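Olatunji Releases Version 3 of Onine Scheduling Software for Regional Freight Yards

New version adds shared dock calendars, revised detention reporting and a longer support term

2018-12-21

Olatunji, a supplier of scheduling software to freight yards and small warehouses, today released version 3 of Onine, its dock and yard scheduling product. The release replaces version 2 for all new customers. Existing customers may upgrade under their current license at no added charge.

Onine is used to assign arriving trucks to loading docks, to record arrival and departure times, and to produce the reports that carriers and warehouses use to settle charges for waiting time. Version 3 changes how dock time is stored and how it is shared between sites.

Shared dock calendars

In version 2, each site kept its own calendar. A company with more than one site had to export a calendar from one and load it into another before a truck could be moved between them. Version 3 stores all calendars for a company in a single database. A dispatcher with the correct permission can move a booking from one site to another, and the change is shown at both gates at the next screen refresh.

Bookings moved in this way keep their original reference number. The earlier product issued a new number each time, and carriers asked for this to be changed because their own billing systems treated the second number as a separate load.

Calendars can now be divided into blocks of any length in whole minutes. Refrigerated docks, which often need a longer block for temperature checks, can be given a separate default. Overlapping blocks are refused at entry. A supervisor may override the refusal, and the override is written to the site log with the user name and time.

Detention reporting

Detention is the charge a carrier makes when a truck is held at a dock past the agreed free time. Version 3 calculates detention from three recorded events: gate arrival, dock assignment and release. Each event can be entered by hand, by handheld scanner or through the programming interface. The source of each entry is stored next to the time and printed on the report.

Where an event is missing, the report now leaves the detention field blank and lists the load in a separate section. Version 2 filled the gap with the scheduled time, a method that some users found hard to explain to their carriers. Customers who want the earlier method may turn it on for each site.

Free time may be set by carrier, by site or by type of load. If more than one rule applies, the carrier rule is used first, then the site rule, then the load rule. The order cannot be changed in this release.

"Most of the disputes our customers bring to us concern a single time entry and where it came from," said Usha Iyer, director of product at Olatunji. "The work in this release went mainly into the record behind the report. The report itself has the same layout as before, apart from the new section for loads with missing events."

Trial use

The software has been in trial use since July at Nasadis, a dry goods warehouse operator, and at Bistuneo, a carrier that runs its own transfer yards. Both companies used the shared calendar and the new detention rules during the trial. Changes made as a result include a larger typeface on the gate screen, a printed gate list for use during network outages, and a warning when a booking is moved to a site that has no open dock of the required type.

The trial also led to a change in the way daylight saving time is handled. Times are now stored in universal time and converted for display. Reports covering a clock change show the local offset beside each entry.

System requirements and capacity

Onine version 3 runs on a customer's own server or as a hosted service. Both forms have the same functions. The standard license covers up to 2,000 bookings per day for each company, counted across all sites. Larger limits are available by separate agreement.

The gate screen runs in any current web browser. Handheld scanners that worked with version 2 will work with version 3 without new firmware. Custom reports written for version 2 must be checked before use, as the names of several database fields have changed. A list of the changed fields is supplied with the installation files.

Upgrade and support

Customers upgrading from version 2 should back up the database before starting. The upgrade tool copies existing bookings into the new structure and leaves the old database in place. Sites that share a company account must be upgraded together. Hosted customers will be contacted by the support desk to agree on a time for the change.

Version 2 will receive security corrections for two more years. No further functions will be added to it. Support for version 3 includes telephone and email service during business hours, with an option for overnight cover at sites that receive trucks around the clock.

Training material has been rewritten for the new release and is included in the license. It consists of a guide for gate staff, a guide for dispatchers and a reference manual for system administrators. The two guides can be printed on letter paper and are also available on the customer website.

About Olatunji

Olatunji develops and supports scheduling and record-keeping software for freight yards, warehouses and carriers. Its products are sold directly and under yearly license.

Press questions may be sent to Usha Iyer through the contact form on the company website. Technical questions from current customers should go to the support desk and should state the version number and site code.

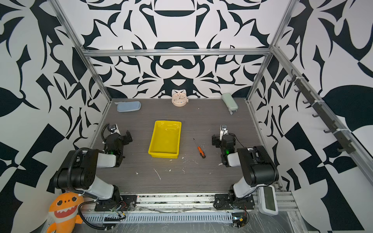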